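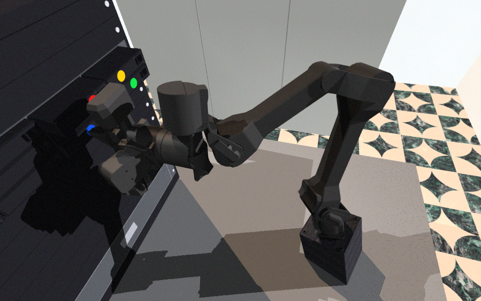 Tinimwood Automation Group – Handling and Tooling Team

What the simulator leaves out

By Obed Boateng
Thursday, November 1, 2018

We have been asked to pick a gripper by the end of the quarter, and the plan is to pick it mostly on simulated results. I think that's a mistake, and I said so at the last team meeting, badly, so I am writing it down.

The task is rack work. An arm on a pedestal reaches over to a black equipment rack, gets two fingers up against the front of it and does something useful there. We run it with two candidate hands, the Ruditau and the Werham, under the same controller. The markers by the hand are red, yellow, green and blue, and I would call that a generous set of hints on a dark panel.

On paper the Ruditau wins. Out of 300 simulated attempts with each hand, it failed 23 fewer times. That number is on a slide now, and once a number is on a slide people stop asking how it was made.

So let me ask. Both hands were modeled from drawings we got from the people selling them. The finger pads were given the same friction value, and I have yet to meet anyone who can tell me where that value came from. The real pads are different rubbers. One of them leaves gray crumbs on everything it touches. Neither model has any play in the finger joints, and the Ruditau I have on my bench has enough that you can feel it with your thumb.

Then there is the rack. In simulation the rack never gives. It stands where it was put, to the last decimal. Push on a real rack full of equipment and the front moves, and the arm's idea of where the front is goes stale. Our controller handles this by pushing harder. I would like to see that compared, please, before we compare anything else.

I will grant the lighting. Whoever built these rooms took trouble over it. The arm drops a heavy black shadow right across the front of the rack, close to where the hand is working, and that's a real problem we have on real floors. In some views two of the four markers nearly vanish into the black. Good. But look at how the results were scored: the controller was handed the marker positions directly. The camera was never asked to find them. We paid for difficult light and then let the machine work with its eyes shut. 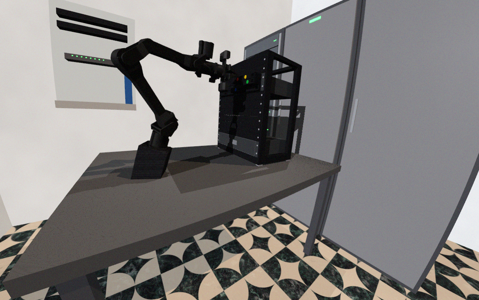
The case for the other side

People I respect disagree with me. Their argument is that you can't run 4,000 attempts on a bench, and they're right. A bench run needs a person standing by, things get bent, and at the end of a week you have a small pile of results and a sore back. Simulation lets you throw out the hopeless ideas cheaply. We threw out a whole wrist layout in April that way – it couldn't get near the upper part of the rack without folding up on itself – and I was glad we hadn't bought the parts.

Reach is geometry, though. I trust a simulator on geometry. If it tells me the elbow will hit a wall, I believe it. Grip is contact, wear, dust and cable drag, and there I trust it about as far as I trust the brochure, seeing that half the inputs came out of the brochure.

What I would do instead

Run 120 attempts on the bench with each hand. Same controller, same rack, bolts left as loose as we usually find them. Make the camera find the markers. Write down every failure in words as well as a yes or no, so we can tell a slip from a miss. Then put the bench order next to the simulated order and see if they agree.

If they do, I will stop complaining and we can buy the Ruditau. If they don't, we will have learned what the slide is worth, and we'll have learned it before signing for a dozen hands. My own bet is on the Werham, which is ugly and slow to close. I have been wrong about grippers before, and I would still like to be wrong on a bench.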